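**Revent Releases Kallport Bench Conveyor for Small-Parts Sorting Stations**

DRUDBERG, Monday, August 2, 2021
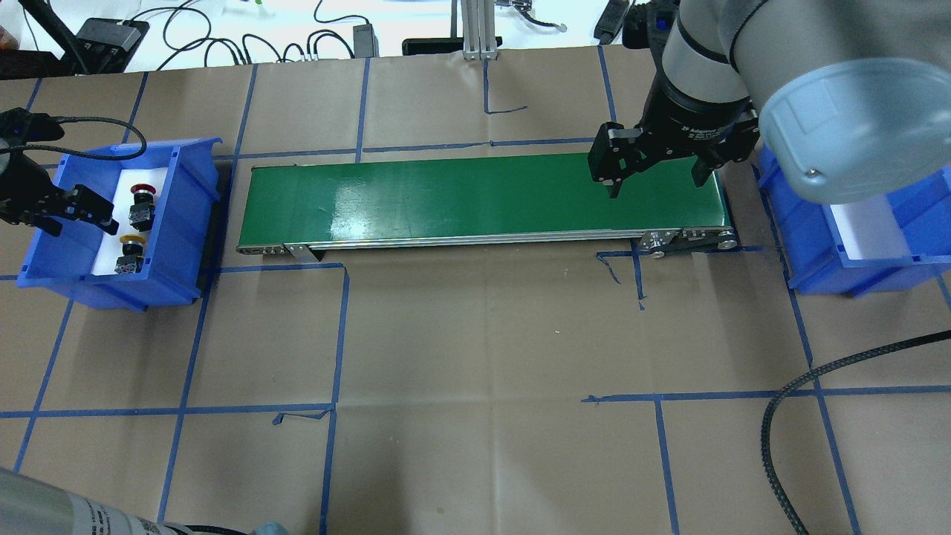 What size of work is the Kallport conveyor meant for?

It is meant for switches, push buttons, relays and similar control parts that are sorted or kitted at a bench and moved a short distance between storage bins.

Revent today released the Kallport, a flat-belt conveyor for tabletop use. The unit has a green belt, aluminum side rails and an external drive belt at one end. It ships assembled and is placed directly on an existing work surface. Floor anchors are not required.

The rated duty cycle is 2,000 hours between drive belt changes. The drive belt and pulleys are reached from outside the housing, and a change takes one hex key. Belt tracking is set with two screws at the idler end and should be checked after the first shift of use.

"Most of our customers already have a bench and bins," said Volkan Altıntaş, product engineer at Revent. "They asked for a belt that sits between the bins and can be moved when the part mix changes."

For station layout, Revent recommends kraft paper with a grid of painter's tape. Bin and conveyor positions are marked on the grid, tried for a few shifts, and then transferred to a permanent surface. A layout guide is included with each unit and covers bin spacing, cable routing and belt height.

The Kallport was tested from April at Ertürk, a distributor of control panel components. Station lead Berkay Coşkun logged 981 hours of belt time during the trial. Three changes were made as a result - a stiffer end bracket, a longer power lead and a lower rail on the operator side.

The conveyor is available in 3 lengths. Orders placed through Ertürk ship from the Drudberg warehouse. Spare drive belts are sold singly. Existing Revent speed controllers are compatible with firmware supplied on request.

**Press contact:** Tobias Quintanilla, Revent, Drudberg
**Technical questions:** Orhun Keskin, Applications Desk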